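Brisa Pacheco
23 May 2023

Okay, kitchen robot thread! I've been building a simulated kitchen on the old desktop at our shared workshop and I'm finally happy enough to show people.

1/ Project's called Otesum. The arm is a Franka Panda model, the counter is my own (I spent far too many evenings on the colour of that marble). The job is simple: get a little white cup off the counter.
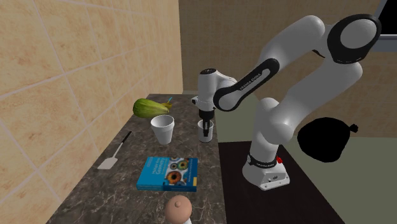 Does it cost much to get started with this? Only your time, if you already have a computer with a half-decent graphics card and you stick to free simulators.

2/ Ginette Lemaire from the Thursday crew wrote the grasp planner, and I did the props and the lighting. We argued over the gripper opening for 2 weeks. She wanted it wider, I wanted it slower - we did both, and I'm still a bit sore about it.

3/ I run every layout 60 times before I change anything, then shuffle the props and go again. Foam cup stays near the small one on purpose, so the planner has to pick the right cup. Squash and book are there to be in the way!
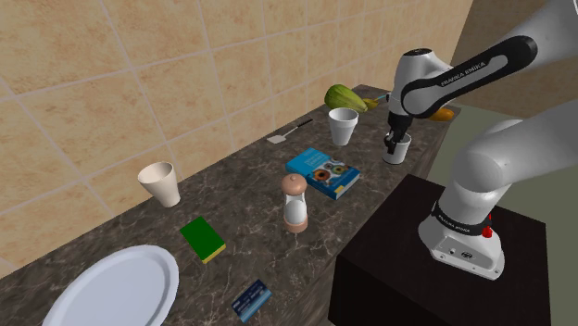 4/ Still on the list: a proper drop zone, friction on the cup (it's just a guess right now), and tidying my config files before Ginette sees them. If you've tuned contact settings for thin-walled cups, my replies are open - please, I'm begging.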